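Pinzas de mano para enseñar a un brazo
Por Nélida Tapia | 13 jun 2025
Imprimir | Enviar por correo 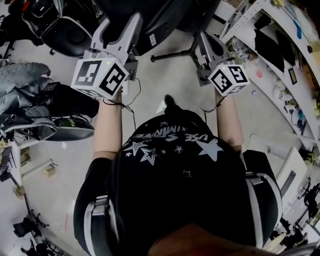 Las dos pinzas, cada una con su cubo de marcadores, apuntan hacia una silla de oficina.

El club de robótica de Indcombe prepara para octubre su entrada en el concurso Plavitz, categoría de manipulación con dos brazos. El equipo, de cuatro estudiantes, lleva grabadas 235 demostraciones; 52 se descartaron por pérdida de seguimiento.

La posición de cada pinza se calcula a partir de los patrones del cubo. «Si la muñeca gira demasiado, el error crece y hay que repetir», explica Lautaro Domínguez, responsable de calibración. Peninah Mbwambo revisa las trayectorias antes del entrenamiento. Queda por resolver la sincronización entre ambas manos.

Contacto: redacción | © Revista Ernley | Volver arriba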